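The Hand That Teaches Should Also Be Allowed to Be Slow

Opinion / Work and Machines
By Hakim Rondonuwu

Last September I was asked by Emomari to look at their folding recordings and say what is wrong with them. I am not an engineer of robots. I have worked with cloth for a long time, first in a laundry and later in a shirt factory, and I suppose they wanted an eye from that side. I watched 528 recordings. My answer was short and they did not like it very much: the people in your recordings are in a hurry.

I want to explain this opinion better than I did in the meeting.

There are two common ways to show a robot how to do housework. In the first, a person sits with controllers and moves the robot's arms from a distance. In the second, a person holds the gripper in the hand, goes to the task, and does it with the gripper's fingers in place of his own. Kuridura works in the first way and Emomari in the second, and each company will tell you the other is wasting money. I have tried both. With remote control I felt like I was eating soup with long sticks. With the gripper in my hand I still felt the cloth a little, through the handle, and I could work in a normal bedroom with normal things in it. So I am on the side of the hand-held tool, and what I criticize here, I criticize as a friend.

My complaint is with the way the work is paid and judged. The people who record are given a target of 20 folded shirts in one sitting. A recording in which the shirt slips is thrown away. A recording in which the person stops to think is cut shorter. What stays is a collection of quick, clean folds by people who already know the shirt, and from this the robot must learn what to do when it does not know the shirt at all.

But cloth is difficult exactly in the moment when you do not know it yet. In the laundry, my first supervisor made new workers touch the hem with two fingers before lifting, every time, to feel if there was one layer or two. It looked like lost time. After 3 weeks we did it without thinking and we made fewer mistakes than the older workers. If somebody had recorded us and cut out the touching, he would have cut out the lesson.

So please look at the beginning of the task and give it respect. A shirt lies on the bed, the fingers are open at the hem, and nothing is decided.
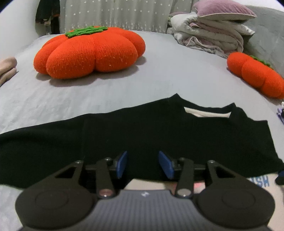 Jayson Sison wrote to me after reading a draft of this text, and he does not agree. He says that pauses are noise, that a robot trained on hesitation will hesitate, and that he has seen an arm stop over a towel for so long that the customer folded it herself. In his opinion the slips should be kept, yes, but the thinking should stay in the person's head where the machine cannot copy it badly.

I accept half of this. A pause in which a tired person looks at the clock teaches nothing. A pause in which the fingers test the edge of the cloth is part of the work, and I believe a person who knows cloth can tell one from the other when watching. Pay such a person to sort the recordings. Pay also for the failed fold if the worker repairs it, because at home most folding is repairing. And let the target of 20 go down, even if the number in the report becomes less beautiful.

Emomari has told me they will try this with 2 of their recording teams. I asked that the workers be told why, and that their opinion be written down together with the recordings. To this I have not yet received an answer.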